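Galería: plan de compra de la célula de manipulación
Taller Cifuentes, línea de montaje pequeño

Antes de pedir presupuesto en firme montamos el puesto en simulación. En esta página reunimos la vista de la pinza y las notas que acompañan a cada partida.

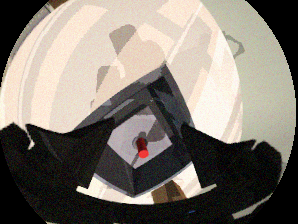
Puesto de inserción, vista desde la pinza. La partida más discutida fue la de los dedos, que Pidlow vende aparte del cuerpo. En la simulación usamos un par ancho, en negro mate, con forma de cuña. El cilindro rojo está dentro de un alojamiento cuadrado de paredes gruesas, y el hueco entre los dedos coincide con él. Para el pedido hay que medir también esas paredes, además de la pieza. Pedimos un juego montado y otro de repuesto — 2 en total.

Pinza y dedos
Zestell ofrece el cuerpo de la pinza con brida incluida. Pidlow lo cobra por separado, a 471 euros. Las dos ofertas dejan fuera el cableado hasta el armario.

Cámara de muñeca
Reservamos 700 euros para cámara, óptica y soporte. El gran angular abarca mucho entorno, pero curva las líneas rectas, así que la calibración va como línea propia del presupuesto.

Alojamientos
Los mecaniza Semine. El lote mínimo es de 16 unidades y el plano tiene que ir cerrado, con las cotas interiores y el radio de las esquinas. Si cambia el diámetro del cilindro, se repite el lote.

Programación y puesta en marcha
Partida abierta. Zestell la factura por jornadas y Pidlow a precio cerrado, con la formación de los operarios aparte. Falta saber si el precio cerrado cubre un segundo modelo de pieza.

Plazos
El pedido de la pinza sale en mayo. Los alojamientos se encargan después, con los dedos ya elegidos. La cámara está en catálogo y puede esperar.

Las ofertas completas se consultan en la oficina técnica, por las mañanas hasta las dos.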